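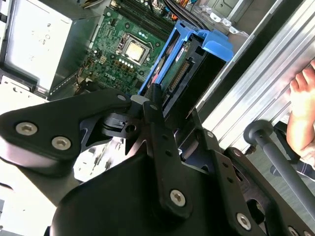

Kenza Tahiri's complaint, on first reading the product sheet, was that a kit sold for taking computers apart ought to say which part of the taking apart it does. We came to share it. The sheet for the Nisow kit uses the word "disassembly" freely and the word "screw" hardly at all, and a buyer who skims it could easily believe that a closed desktop goes in at one end and sorted parts come out at the other.

Figure 3. The Nisow gripper in an open desktop chassis during a drive removal trial. The gray fingertip is close to the lower end of the blue drive caddy.

4.2 Drive removal with the Nisow kit

The kit is sold by Vaser as an add-on for small recycling shops that already own an arm. It consists of the gripper, a mounting plate, a controller box and a license for the planning software. We tested it at the Prirnness workshop, on the same bench used for the manual baseline in Section 4.1, with the side panel of each computer already taken off. Vaser's own instructions call for the panel to be off. They say so in the installation guide, and we could not find the same statement anywhere in the sales material.

We chose drive removal as the main task for two reasons. It is the step most shops do first, for data handling reasons, and it is the step the vendor picks for its own demonstrations. If the kit is good at anything, it should be good at this. The task as we defined it begins with the gripper clear of the case and ends with the caddy and drive in the output tray. Unplugging the drive cables was done by hand before each trial. The software has a cable routine, marked as a preview, and after a short look at it we left it alone.

The test set covered five desktop models, all of them retired office machines. Some had plastic caddies like the one in Figure 3, where the drive sits in a bright blue holder beside the processor area. Others had plain metal cages with no caddy at all. The vendor lists both types as supported.

Room to move was the first problem. The gripper is built from thick black plates held together with hex-socket bolts, and we have no complaint about its strength. It is a large thing to lower into a computer, though. As the figure shows, the linkages take up a good deal of the space in front of the motherboard while the fingertip is near the caddy. On a board that is going to be shredded, a scrape across the capacitors costs nothing. On a board meant for resale it may cost the whole job, and resale is where the sales material says the money will come from. The planner keeps a clearance margin around the board, but the margin is a single number entered by the operator, and it treats a tall memory slot and a flat stretch of board the same way. With the margin set as recommended, the planner refused many of the approaches we wanted. With it lowered, it accepted nearly everything, including two paths that the operator stopped by hand.

We ran 107 trials in all. A little over half ended with the drive in the tray and no help from the operator. Most of the rest were rescued by a nudge or a restart, and a smaller group was abandoned. Plastic caddies did much better than metal cages. The common failure on the caddies was a slip at the release tab: the fingertip pressed, the tab gave partway, and the tip slid off before the caddy moved. On the metal cages the gripper often found the drive but could not get a finger on both sides of it.

The vendor would call the rescued trials successes, and its report on the kit does exactly that. "Completed with assistance" is counted together with "completed" in the headline figure, and the two are never split. We think this is the most misleading part of the material. A shop buys a kit like this so that a worker can do something else in the meantime. A worker who has to stand at the case, ready to step in, has not been freed for anything, and the manual baseline suggests that the same worker would have had the drive out sooner with a screwdriver.

Setup time is also left out of the vendor's numbers. Getting the kit from its boxes to its first clean removal took us 20 hours of work, spread over several visits, and most of that went into calibration. The guide suggests that calibration can be finished in a morning. It may be so for a team that has done it before. Each new desktop model then needed its own teaching session, and a caddy that looked the same to us as the last one was not always the same to the software.

Wear is harder to judge. Vaser states that the contact blocks last for around 2,000 grips. We did not run the kit long enough to test the claim and take no position on it. We do note that the blocks are priced as a consumable and that the quote we were given did not include a spare set.

Some things worked well. The force limit held in every trial in which we checked it, and the stop button did what it should. The drives that reached the tray had no marks that we could find on the connector pins. The log files are plain text and easy to read, which made this section much easier to write. The support staff answered our questions quickly - though the answer was twice that the feature would be in the next release.

A fairer comparison might be with the Poon fixture, a passive clamp with a lever that a worker operates by hand. It has no software and claims very little. We had the use of one only briefly, in January, and on a narrower set of machines, so the results are kept separate and are given in Section 4.3. Readers deciding between the two should bear in mind that the Poon trials included no metal cages, the type on which the Nisow kit did worst.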